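Mar 28, 2020

I've spent most of this week on the budget for a second cell, and the first draft is too big. I wrote it the way I wrote the last one, starting with the arms and working down. The arms are the easy part. You get a quote, you put it in a row and you move on. Everything else is what catches me out.

For the first cell I had one line called "sundries" and put 300 against it. By May it had swallowed two orders from Skalix, mostly cable and rail fixings, and a spare set of gripper fingers. This time each of those gets its own row.

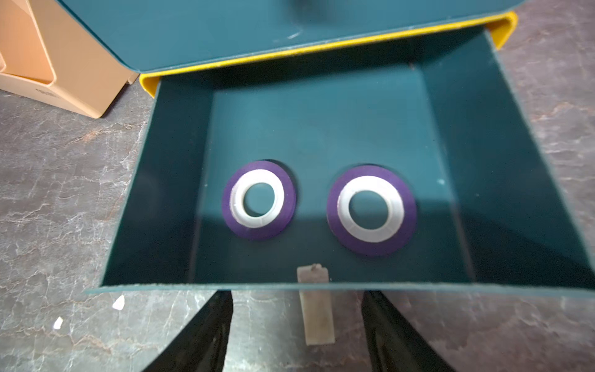 Dalgleish quoted 3,441 for the frame, rail and wall panels, delivered. Trokside were cheaper but wanted us to cut the rail ourselves, and we don't have a decent saw at Pludby. I've gone with Dalgleish in the draft. The lead time is 52 days, so the order has to go in before the arms do.

Then there are the things the arms handle. Drawers, organisers, tape, folders. It's all cheap stuff from ordinary shops, and I had left it off completely.
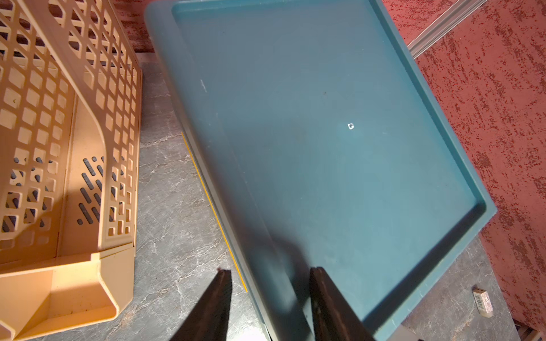 Vilho Sjöberg thinks I should buy five of everything on that list and be done with it. His argument is that shops change their stock without warning, and a replacement drawer unit that is slightly wider means teaching the positions again. He would take the money out of the spare arm fund.

I half agree. Five drawer units is a lot of cupboard space, but the postage on single orders last year came to more than the items. I've put in two of the large things and five of the small ones for now. 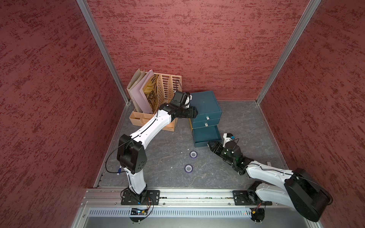 Two arms on a shared rail still looks right to me for the second cell. I did price a version with one, and the saving was smaller than I expected. The frame, the panels and the wiring cost the same either way - only the arm and its base plate come off.
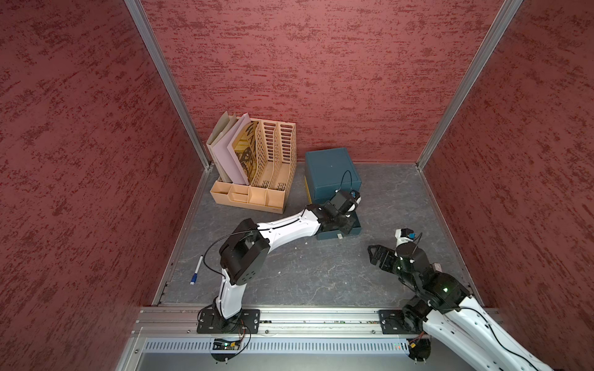 ## Still to price

- Spare wrist cameras
- Longer cables for both arms
- A second power supply, if Skalix still stock the same one
- Delivery to Pludby for anything over a metre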